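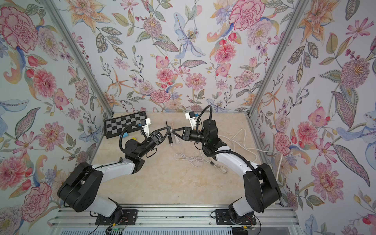 Pen held by one gripper, pencil beside the other, over a marble-patterned surface.

Ustier Court Residents' Association
Minutes of the Water and Drainage Meeting held on September 11, 2021
Venue: ground floor meeting room, Block B
Chair: Ruby-Lee Baxter (Flat 14)
Present: Flats 2, 3, 7, 9, 14, 15, 22 and 26. Trandico (managing agent) represented by its property manager. Olaniyan (drainage contractor) attended for items 3 and 4.
Apologies: Flats 5 and 18.

1. Minutes of the previous meeting
Agreed as a correct record subject to one change. Under item 6, "rising main to Block A" should read "rising main to Block C".

2. Matters arising
2.1 Stopcock labels. Fitted in Blocks A and B. Block C outstanding. Two flats in Block C have stopcocks behind fixed kitchen units and the owners have been asked to provide an access panel.
2.2 Loft hatch, Block B. Padlock changed. Keys held by Trandico and by Flat 14.
2.3 Bin store gully. Cleared, then blocked again within a fortnight. Carried to item 4.

3. Cold water storage tanks
3.1 Olaniyan reported on its inspection of the three roof tanks. Tanks A and B are sound. Tank C has a perished lid seal and a float valve that does not close fully. Water has been passing to the overflow and staining the brickwork below the parapet on the north side.
3.2 The contractor recommended replacing the valve and seal now and leaving the tank itself until the roof is next scaffolded. Capacity of Tank C is 2000 litres. Flat 9 asked whether a smaller tank would serve. Olaniyan replied that it would, but that the pipework would need altering and the saving would be lost.
3.3 Insulation on the outlet pipe from Tank A has slipped at two brackets. To be refixed before January.
3.4 Resolved: valve and lid seal to Tank C to be replaced. Cost £278 including the drain-down. Proposed by Flat 7, seconded by Flat 22, all in favour.
3.5 Residents of Block C will be without cold water for one morning. Trandico to give seven days' written notice.

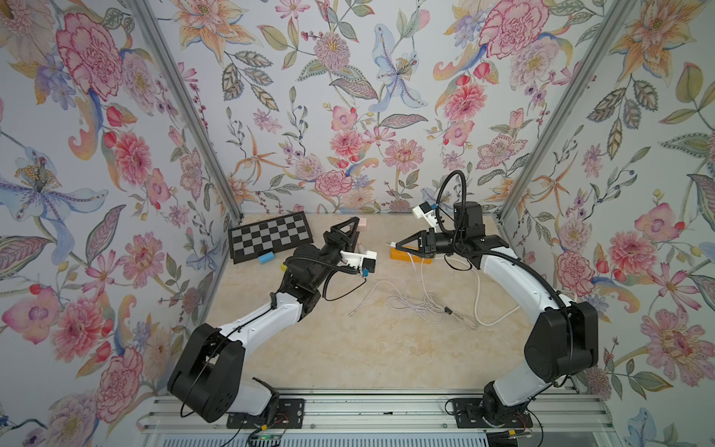
The notice should state that heating may stay on but that washing machines and dishwashers should not be run until the supply is confirmed as restored. Flat 26 asked that it also be put through doors, as the lobby board in Block C is not lit. Agreed.

4. Surface water drainage
4.1 The run from the bin store to the car park manhole is 100 mm clay. The camera survey shows root entry at the second joint and a dip of several metres downstream of it, where silt is settling. Rodding clears the blockage for a short time only.
4.2 Options put to the meeting:
(a) Cut the roots and line the pipe from the manhole to beyond the second joint. No digging. The dip remains and would need jetting yearly.
(b) Excavate and relay the length containing the dip. Four parking bays out of use for up to 500 hours in total across the bays, depending on ground conditions.
4.3 Flat 3 was in favour of (b) on the grounds that the paving above the dip has already sunk and will have to be lifted in any case. Flat 15 preferred (a) for this year, with (b) to be considered when the car park is resurfaced. Discussion followed. The property manager pointed out that the reserve fund could meet either option but that (b) would delay the stair carpet in Block A.
4.4 No vote taken. Olaniyan to price both options in writing, with reinstatement of the paving shown as a separate sum.
4.5 Flat 2 reported a smell of drains in the Block A lobby in dry weather. Olaniyan thought the trap under the cleaner's sink was drying out – water to be run through it weekly for a month and the result reported.

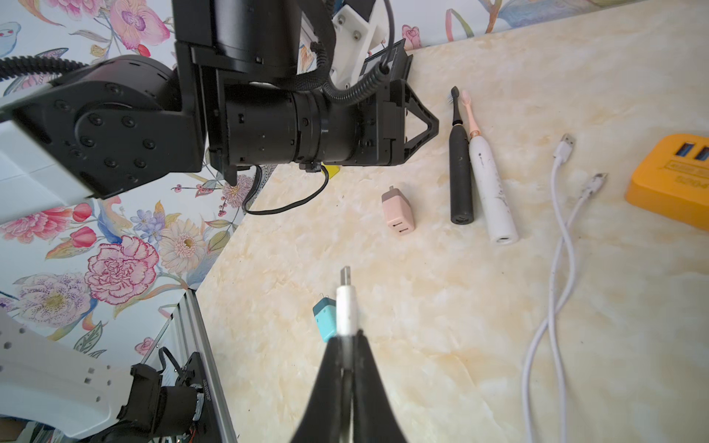 5. Water meters
5.1 Trandico has received a proposal from Grorkov for individual meters. The proposal assumes one supply pipe to each flat. Flats 18 and 22 each have two, so the figures are not correct as they stand.
5.2 Flat 22 asked who would own the meters at the end of the term. The proposal does not say.
5.3 Deferred until a corrected proposal has been received.

6. Any other business
6.1 Outside tap, Block B. Dripping. Washer to be replaced during the work under 3.4.
6.2 Flat 7 asked that minutes be sent out sooner. Noted.

Actions
Trandico: notice to Block C (3.5); revised proposal from Grorkov (5.3); reminder to Block C owners on access panels (2.1).
Olaniyan: Tank C valve and seal (3.4); pipe insulation (3.3); written prices (4.4); outside tap (6.1).
Flat 2: weekly running of sink trap and report (4.5).
Chair: corrected copy of previous minutes to be filed (1).

Next meeting: date to be set on receipt of the drainage prices.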